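Cookies help us deliver our services. By continuing to browse this site you agree to our use of cookies. Accept | Manage preferences

DINVILLE RESIDENCE – HOUSEKEEPING AND FURNISHINGS MEETING

Minutes of the regular meeting held Tuesday, second-floor meeting room

Present: Raquel Matos (chair), Perrine Tanguy, Vasco Gouveia, Elias Sleiman (minutes)
Apologies: Benvinda Leitão

1. Opening and previous minutes

The chair opened the meeting at 9:30 a.m. The minutes of the January meeting were approved with one correction under item 4, where "pillow protectors" should read "mattress protectors."

2. Matters arising

2.1 Mr. Gouveia reported that the dryer on the lower level has been repaired. The invoice has been passed for payment.

2.2 The linen closet labels requested in January have not been printed. Carried forward to Mr. Sleiman.

3. Linen order

3.1 Ms. Tanguy presented the supplier quotation from Bellow for replacement bedding, at a total of $493 including delivery. The quotation covers fitted sheets and pillowcases only. Duvet covers were left out at the request of the January meeting.

3.2 Mr. Gouveia asked whether the sheets would fit the deeper mattresses. Ms. Tanguy confirmed that the supplier had been given the measurements and would accept returns of unopened packs.

3.3 The order was approved. Ms. Tanguy to place it before the end of February.

4. Children's bedroom – bed making and cloth handling

4.1 The meeting considered the children's bedroom. 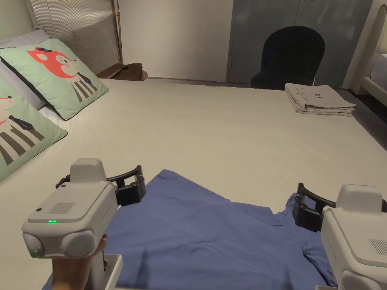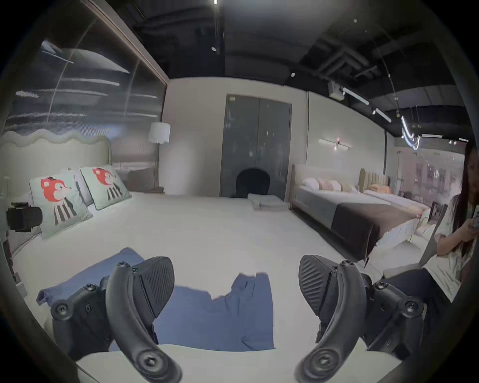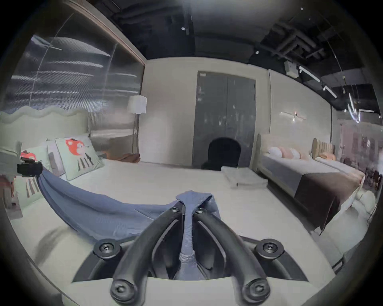 Item 4: blue or blue-gray cloth on the bed, with the fox-faced cushions at the headboard end.

4.2 Ms. Tanguy observed that the cushions should be taken off the bed before any cloth or clothing is laid out on it. Members agreed, and a shelf in the hallway is to be used for cushions while work is under way.

4.3 Mr. Gouveia raised the question of clothing and loose cloth being sorted on made beds. He considered that the folding table in the laundry was the proper place for it. Ms. Tanguy disagreed – the table is too short for larger pieces, and a bed gives a flat surface of the right size. After discussion it was agreed that beds may be used for sorting and folding, provided that nothing is left there overnight.

4.4 The chair asked that the brown cloth on the floor by the lamp, visible in the third picture, be picked up and either laundered or discarded. Mr. Gouveia to attend to this.

4.5 It was agreed that the mint cushion covers would be kept. A proposal to replace them with plain covers from Cikach was withdrawn.

5. Lamps and small furniture

5.1 Mr. Sleiman asked that the white lamp shades be added to the monthly dusting list. Agreed.

5.2 Two bedside drawers on the upper floor are sticking. Mr. Gouveia to plane the runners or report back if new ones are needed.

6. Any other business

6.1 Ms. Leitão had asked in writing that the meeting start later to allow for the school run. The chair proposed 10:00 a.m. from next month. Agreed.

The meeting closed at 10:25 a.m.

Actions
Perrine Tanguy – linen order (3.3)
Vasco Gouveia – brown cloth (4.4); drawers (5.2)
Elias Sleiman – closet labels (2.2); dusting list (5.1)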